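Sakdale 16: what changed in the grasp planner

Release 16 of Sakdale went to the test sites on 13 Jul 2021. Most of the work since the last item in this newsletter has gone into segmentation and the hand-off from perception to the grasp planner. The controller is unchanged apart from one timeout, described below.

The main fault in the previous release was printed matter. Where an object lay on newspaper or patterned cloth, the segmenter drew its edges along the print. A headline beside a piece of fruit would be joined to the fruit, and the planner would then ask for a jaw opening wider than the object needed. Lenton reported this first, with 105 failed grasps in their log, nearly all of them on printed backgrounds.

The new segmenter weighs depth edges above colour edges when the two disagree by more than a set margin. The margin is in the site file as edge_bias and defaults to 2. Sites with glossy worktops may want to lower it, as depth is poor there and the colour edge is often the better one. Clear plastic remains a problem under either setting. The planner now marks such regions as unknown and will not route a finger through them.

Approach planning has also been altered. The old planner treated the fingers as two thin boxes and ignored the linkage behind them, so a plan could be valid at the tips and still strike a tall bottle with the outer arms. The collision model now covers the whole linkage through its full travel. Planning time has gone up to 235 ms per candidate on the Umwood machine, which is slower than we would like. Hường Trình is working on a cached sweep volume that should recover most of this by October.

The timeout: if the planner returns nothing, the controller now holds position and asks for a new view. Before, it retried the same plan until someone stopped it.

Recordings made before this release can be replayed without conversion. The label tool will ask for the finger geometry once per set – choose the linkage file, as the box file is kept only for old results.

Kitchen set, hand-held gripper, newspaper under the objects:

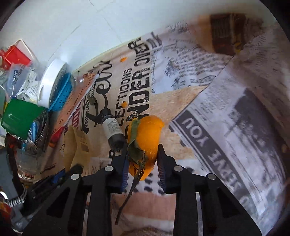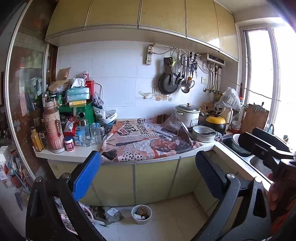 Zhuoran Hao writes from Kang that the new edge weighting has cured the headline fault there, but that thin stems are now dropped from the mask when they lie flat on paper, and asks whether edge_bias could be set per object class. It can't in this release. A per-class table is on the list for the next one, and Kang's recordings of the stem fault have been added to the regression set.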